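Weltuvex Completes Interior Refit of Brultdale Work Hall

Lighting, ceiling and storage package handed over in June

BRULTDALE. Weltuvex, a contractor for light industrial interiors, has completed the refit of a work hall for the property operator Liew. The package covered the ceiling finish, general and local lighting, electrical distribution, shelving and basic furniture. Handover took place in June after a final inspection of all circuits.

The hall was used for bulk storage before the refit and had one lighting circuit, switched at the entrance. Liew asked for a room that could be used for bench work and small-parts handling without further building work by the tenant. The exposed steel was to stay in place, and no fixture was to take up floor area.

Weltuvex kept the structural steel and finished the overhead surfaces in white. Two types of ceiling light are used. Recessed round downlights serve the working positions, and long tube fixtures serve the remaining floor. The two groups are switched separately. Wall lighting is on its own circuit and can be left on when the ceiling lights are off. 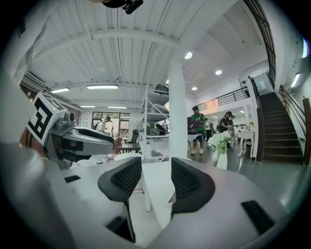

White corrugated ceiling and steel beam in the Brultdale hall, with round downlights and long tube fixtures.

"The main question was glare on white work surfaces," said Haziq Wattimena, project engineer at Weltuvex. "We set the switching groups after the tables were in position. Two of the groups were changed at that stage, and the panel schedule was reissued to match."

Furniture was kept light so that the layout can be changed between jobs. The order included white round-topped tables and white chairs, which can be moved by one person. Shelving stands clear of the main walkway. Power is supplied from wall outlets, and no floor boxes were installed.

The lighting controls were supplied by Witard. Each switching group has a manual override at the entrance panel. Replacement of a tube or downlight does not require the rest of the group to be isolated. Liew has received the circuit drawings, the lamp schedule and a maintenance plan with an inspection interval of 3 months for the first year.

The hall has a floor area of 2,000 square feet. Installation took 207 labor hours, including removal of the old wiring. Work was carried out in sections so that access to the adjoining units stayed open.

A second hall at the same site is now being surveyed. Weltuvex will submit a layout and a lighting calculation to Liew before any materials are ordered.

About Weltuvex
Weltuvex plans and installs ceilings, lighting and storage for workshops and light industrial buildings. The company has 80 employees.

Press contact
Weltuvex, Project Communications, Brultdale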